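Tea towel

From my wiki of household things, last edited 16 February 2025

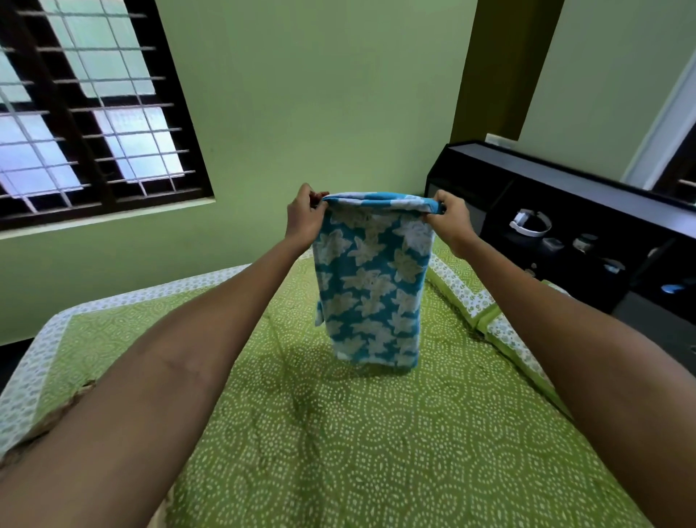

A tea towel is a flat drying cloth, usually linen or cotton, and I've been collecting them long enough that my sister stopped asking. The name comes from England, where a fine linen cloth was kept for the good china and sometimes wrapped around the pot to keep it warm. Americans mostly say dish towel, and I switch between the two without noticing. Bath and beach towels are a separate family, with loops that drink up water, but they borrow from the same pattern books (big white leaf or flower shapes on bright turquoise, say, which I'd happily hang in any kitchen!).

Weave

Plain weave is the classic. Linen starts out stiff and almost useless, then softens over a year of washing until you wouldn't trade it for anything. Cotton works from day one but leaves more fluff on glasses. There's also huck, a bumpy weave my grandmother swore by, and waffle, which I love for hands and don't much like for plates.

Printing

Souvenir towels are where I lose all self-control. The Aguiar mill printed calendar towels every September for the year ahead, and Rosimeire Frota drew most of the early ones, with fruit along the border and the months squeezed in the middle. Her pattern book lists 294 designs, and I own 8 of them. Jeferson Amaral took over later and went for fish, lots of fish. The two styles get mixed up at flea markets all the time, so check the hem: Frota's towels have a hanging loop in the corner and his have it on the long side.

Care

Wash them warm and skip the fabric softener, it coats the fibers and then they just push water around. New prints can bleed, so I give mine two washes alone first. Jussara Mendonça, who edits the linen pages here, irons hers damp. I fold mine in thirds and call it done.

See also: Huck weave, Glass cloth, Grillon apron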